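Section 3: Loading the Rokine toiletry organizer

Okay, so the hook is up and the straps are adjusted (if they aren't, go back to Section 2, I'll wait). Now for my favorite part, filling the thing! I load mine on a plain white table so I can see every little cap and stray cotton swab, but any clean, flat surface will do.

1. Lay the organizer on its back and open all 5 pockets. The zippers are stiff when they're new. Pull straight, not up.

2. Put everything you want to pack on the table, still in its packaging. I like to read the labels one last time, and I have caught a hair gel that I was about to pack as toothpaste, so there's that.

3. Start with the long, flat stuff. Toothpaste goes in the bottom pocket, lying flat, cap toward the zipper. If yours came in a box and the box fits, leave it in.

4. Bottles go in the two middle pockets, standing up. The biggest one I've gotten in there is 315 ml, and that was a squeeze. Tighten every cap first!

5. Small things (floss, tweezers, lip balm, the nail clippers you can never find) go up top in the mesh.

6. Zip it closed, lift it by the hook and let it hang for a minute. If it tips forward, move the heaviest bottle down one pocket and try again.

Caution: No razors without a blade cover. The lining is thin and I've already patched mine once, after the Nirkora trip.

Note: The older Stallelwood version has 3 pockets and a snap where the top zipper should be. Same order, just skip step 5 and tuck the small things in beside the toothpaste.

Note: My own list runs to 17 items, which is too many for a weekend. You'll find it in Section 5 if you want to copy it and cross things off.
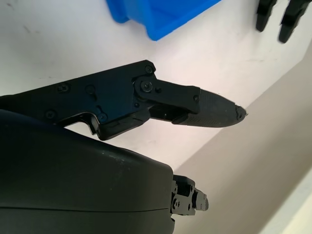
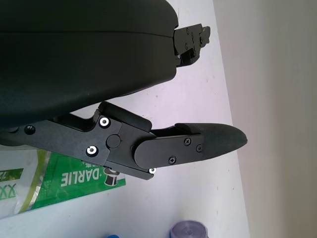 Fig. 4. Two close views from the table. Toothpaste (green and white package) at lower left in the second. H. Weldu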